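Tue 6 October

Woke up before the alarm again and lay there thinking about memory sticks. This is what my life is now! Three weeks ago I didn't own a screwdriver smaller than my thumb, and today I spent my entire lunch break reading a forum argument over which way a little notch should face.

Anyway. Tea, toast (last of the good marmalade, must tell Renu), bus to the workshop. It rained sideways the whole way and my left shoe leaks, so I did the first hour in socks with my shoes on the radiator. Despina saw and said nothing, but a pair of purple slippers showed up next to my stool around ten. I love her.

The bench practice is still computer boards, all week, and I think I'm getting fond of them. Monday I was scared to touch anything. Today I just got on with it: stick out, stick in, check both ends, next. You have to push much harder than feels polite. Meenakshi Dwivedi told me to listen for the click and stop holding my breath, and I hadn't even noticed I was holding it. After that it went so much better, apart from the one I put in backwards (well, tried to) and then leaned on for a good minute, getting crosser and crosser, before Zlata reached over and turned it around without a word. Mortifying. I went pink right up to my ears.

The processor is the part I still get sweaty about. It's such a small square thing and it costs more than my winter coat. Shakuntala has this story about one that got dropped on the stairs at her old job at Pandey, and every time she tells it the stairs get longer. I just look at mine and leave it where it is. Next week we do those properly, with the paste and everything, and I've already decided I'm going to be calm.

I did finally write my notes up neatly at break. Page 50 of the notebook already, which is mostly because my handwriting gets huge when I'm nervous. The Skumus handout is 100 pages and I swear the useful bit is one paragraph near the back. I've put a sticky tab on it. Orange.

Lunch was the lentil thing, cold, because the line for the microwave was out the door. Zlata gave me half a cheese pastry and we made a plan to go and see the Skedolden people sometime in January, when the course is over and we can both afford the train. She has a spreadsheet. Of course she does.

Walked home the long way to look at the river, which is very high and brown. Then I made the mistake of checking the step thing on my phone and it said 3,062, so apparently sitting on a stool doesn't count for much. Might go out again tomorrow if the shoe dries.

Called Mom after dinner and tried to explain what a latch is for. She thought I meant on the garden gate, and we were five minutes in before either of us caught on! She laughed so hard she had to put the phone down. Bed now, I still have to find the other slipper.

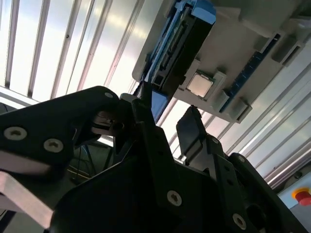 The famous processor, silver and shiny, with the blue-ended bit next to it.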